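Why does my cheese sauce go grainy?

Posted by Darlene Arsenault, 3rd June

I make a cheese sauce for baked macaroni and it comes out grainy more often than not. It looks smooth until the cheese goes in, and then a few minutes later it has a sandy feel and a little oil on top. I use butter, flour, whole milk and sharp cheddar. I melt the butter, stir in the flour, add the milk cold, bring it up to a simmer and put the cheese in while it is still bubbling. The cheese is the bagged shredded kind. I need to make a double batch in August for a family dinner and would like to have it sorted out by then. The macaroni is already boiled when I start the sauce, if that matters.

Fulgencio Figueroa

Use Velveeta. Problem solved.

Renji Miyazaki

Two things in your post stand out. First, the sauce is too hot when the cheese goes in. Cheddar separates if you boil it. The protein tightens up into little grains and the fat runs out, and that is the sand and the oil you describe. Take the pan off the burner, wait 2 minutes, then add the cheese a handful at a time. Stir each handful until it is melted before you add the next. If the last bit won't melt, put the pan back on the lowest heat for a few seconds.

Second, the bagged cheese. It is coated with starch or something similar to keep the shreds apart, and in a sauce that can feel gritty. Buy a block and grate it on the small holes. Very old cheddar is also more likely to split than a younger one. I use half sharp cheddar and half Monterey Jack. You lose a bit of the bite but a spoonful of dry mustard makes up for it.

Also cook the flour and butter for a minute or so before the milk. Raw flour has its own chalky taste and people sometimes blame the cheese for it.

For a double batch use a wide pan. Make the sauce a little thinner than you want it, as the pasta soaks up a lot in the oven. I bake mine covered for 20 minutes and uncovered for 15.

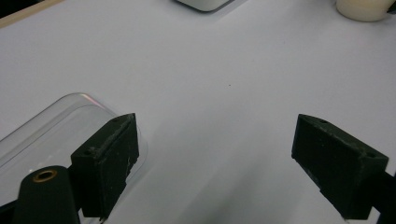
White tabletop

Sachiko Iwasaki

Agree with Renji about the heat. If it has already gone grainy you can sometimes save it. Take it off the stove, add a squeeze of lemon juice and a splash of warm milk, and whisk hard. It works for me on a sauce that has just started to turn. Once there is a lot of oil on top I start over.

I have made mine with evaporated milk in place of regular for years and it hardly ever splits. It tastes slightly sweeter, so add salt at the end and not before.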